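Bench notebook, glaze + small ware, back room
29 Jul 2025

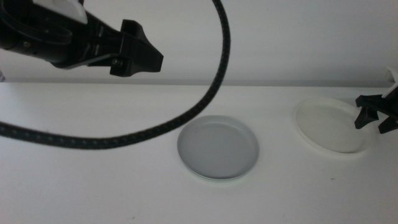 Shrinkage again. Third round of the shallow forms and the rims are still what decides everything. Crisóforo wants them lower, I want them a hair thicker, we went back and forth over lunch and got nowhere. For reference the round dish on the white table, light gray-blue, low rim, flat inside, is the sort of shape I mean when I say "shallow" in these notes – so if I write "too tall" I mean taller than that. The rim catches the light along the top edge, and that's the bit people look at first, so that's where I'm being fussy.

Table wiped down before anything else. Please keep it that way. Somebody put a wet sponge on it last time and I got a ring under three test pieces.

Clay: the Orozco body, bag opened last week, a little stiff. Wedged in some of the softer stuff from the bottom of the bin, maybe a mistake, will know after bisque. Rolled slabs on the canvas, 5 mm slats. Let them sit under plastic till they stopped sagging when lifted. Cut with the big ring. Compressed both sides with the red rib, forgot the back on the first two, marked those with an X underneath.

Drying: slow this time. Newspaper over, then plastic, corner open. Last batch went on the wire shelf by the window and the rims curled up like potato chips on one side. Not doing that again. Flip once when leather hard, then leave alone. Zihan if you're in early, dont poke them.

Glaze test for the gray-blue. Base is the old Tomico clear plus our stain mix, recipe card is taped inside the cupboard door. Made up a small batch, 386 g dry. Sieved twice, still a few specks, sieved a third time. Water by eye until it felt like thin cream, then wrote nothing down, so that's on me. Next time weigh the water!!

Dip notes
tile 1 – count of two, thin on the edges, brown showing
tile 2 – count of three, better, one pinhole near the corner
tile 3 – count of four, looks heavy, expect runs
tile 4 – brushed, three coats, streaky, dont like it
Going with three until the kiln says otherwise.

Wax on the feet. The wax is nearly out, there's a bit in the bottom of the jar and it's full of crumbs. Order more. Also order kiln wash, also the 3000 grit pads for the feet, the ones we have are bald. Zihan has the Cotura login. I don't.

Kiln: bisque load is in but not started, waiting on the last bowls from the other shelf. Cone packs made, two spare in the tobacco tin (the one with 1938 on the lid). Bottom shelf has a chip on the front left, keep glaze stuff off it till it's been scraped. Elements looked ok. Lid still needs the block under it or it sits crooked.

Ellotness order – they want 70 of the small dishes, matching, and they keep saying "matching" as if it's a setting on the kiln. I told them color will drift a bit between loads. They said fine. Then they asked again if they'd match. Crisóforo is going to call them. If they push on it we fire all of them in one go and everything else waits, which means the mugs get bumped, which means a different phone call.

Question for whoever reads this: do we stamp before or after trimming the foot? I've been doing before and losing half the mark. After means supporting the inside somehow, foam maybe, theres a yellow piece under the sink that could be cut down.

Still to do
scrape shelf
label glaze bucket properly, date AND recipe, not just "blue"
pull X pieces out and dry them on their own to compare
measure rims wet, then dry, then bisque, same spot each time. Put a pencil tick on the edge
reclaim bucket is full, it smells, someone please

Caliper battery is dead. Used the steel ruler so todays rim numbers are to the half mm at best. They're on the loose sheet at the back, will copy in tomorow.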